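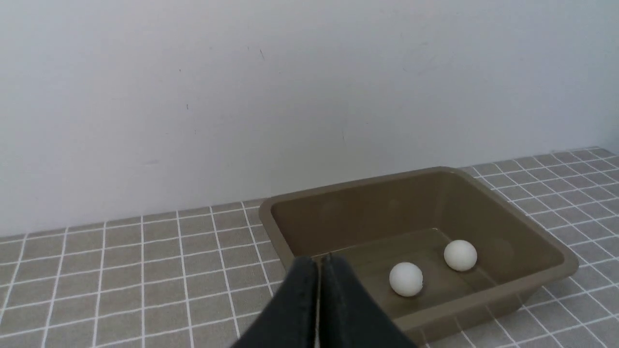 A tub, two balls and a tiled counter: a talk with Natalia Ponce about indoor games for small hands

By Kamran Janjua
April 9, 2024

Natalia Ponce keeps her games in the kitchen. When I visited her at Zallby, the play center she opened in a former bakery, I expected to see shelves with bright boxes. She took me instead to the long tiled counter at the back and put a plastic tub on it.

"This is where most of our games begin," she told me. "The children know the tub. When it comes out, they come also."

The tub is olive green, a little dull in color, with a wide flat rim. Two off-white balls of the ping-pong kind are enough for the first game, which the children have named Bindivo. I asked what the word means. Ponce laughed and said that one boy of four invented it and refused to explain.

The rules are easy. One child stands at a line on the floor and throws the first ball. It has to stay in the tub. Then the second ball goes in, and it must also stay, without knocking the first one out. If both are inside, the child takes one step back.

"Adults think it is too simple for them," Ponce said. "Then they try it, and the ball jumps out, and they want to try again. I had a grandfather here who missed his bus."

I tried it too. My first ball hit the bottom and went out over the far side. My second one rolled along the counter and I had to look for it behind the bread bin.

According to Ponce, the trick is in the throw. A high ball comes down hard and bounces away. A low and slow ball can touch the sloping wall of the tub and lose its speed there. She lets the children discover this by themselves, and she does not correct them in the first week.

"I was correcting too much when I started," she said. "I wanted everybody to win. But they were not so interested in winning. They liked the sound."

The sound was also the reason for the tiled counter. She tested the game on a carpet, where it was quiet and a bit sad, and on a wooden table, where the neighbors complained. The small gray tiles were already in the bakery when she rented it. She had planned to remove them and put something warmer in their place. Now she cleans the white lines between them with an old toothbrush and says she will keep them as long as she has the lease.

The tiles became part of a game as well. For older children she has a version called Jodulov, where the tub is moved by one tile after each good throw. The players follow the grout lines to agree on the new position, and there is much discussion. "They discuss longer than they play," Ponce said. "One afternoon they had a meeting about whether the tub can stand crooked. The decision was yes."

I wanted to know how she chose the tub. She told me that she had tried a salad bowl, a shoe box and a metal bucket. The bowl was too round and the balls always met in the middle, so the second throw was never a surprise. The shoe box became soft after some days. A tub with a flat bottom lets the balls stop in different places, and then each throw has its own small problem to solve. It is also easy to wash, and she washes it every evening.

Her record book lies next to the sink. The best result so far is 164 good throws by one group in a single afternoon, and it belongs to the Peltonen cousins, who come during the school holidays. Ponce wrote the number herself and drew a line under it. Below the line somebody has written "we were tired" in pencil.

I asked if she has ever thought of selling the game in a box, with printed rules. She shook her head before I finished.

"What would I put in the box? People have a tub. Maybe they have it under the sink with the cleaning things. They can take it out, wash it, and buy the balls."

For parents who would like to try at home, she recommends to start very close, so that the child can almost drop the ball inside. The line on the floor can be a piece of tape or a sock. She would not use heavy balls on a tiled surface, and she would put away the glasses first.

Before I left, she gave me one more turn. The first ball stayed in. The second one touched it, and they both rolled to the far wall and stopped there. Ponce pointed at the floor behind me.

"One step back," she said.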